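**Ticket: Shared printer drops off the network after lunch**
Opened: 12 October 2023
Reported by: Uwe Schwerdtfeger
Location: Iltness office, second floor
Status: waiting on user

**Problem**
The Tarkow printer goes offline most afternoons. Jobs sit in the queue and then all print at once when someone power cycles it. Mornings are fine. It started in September, after the move from the Gurnov building.

**Log**

- Restarted the print spooler on the server. Queue cleared, printer offline again the same afternoon.
- Swapped the network cable and moved to a different wall port. No change.
- Checked sleep settings. Deep sleep was on, set to 20 minutes. Turned it off. Stayed up longer but still dropped.
- Pinged the printer from two machines while it was showing offline. One got replies, the other timed out. Looks like an address conflict.
- Checked the DHCP leases. The printer still has its old manual address from Gurnov, and that address is inside the range we hand out here. A laptop in the Kılıçarslan meeting room had picked it up.

**Fix**
Reserved a new address outside the range and set the printer back to automatic. Updated the port on the print server. Sent a test job of 9 pages from Uwe's machine — all printed.

**Still open**
Two desktops were set up to print straight to the old address and will need the printer removed and added again. Uwe to confirm which ones. The event log on the server also has about 400 old spooler warnings. I left them in place for now.

Will check the lease table again on Monday and close this if there are no new drops.

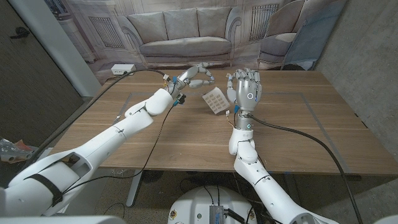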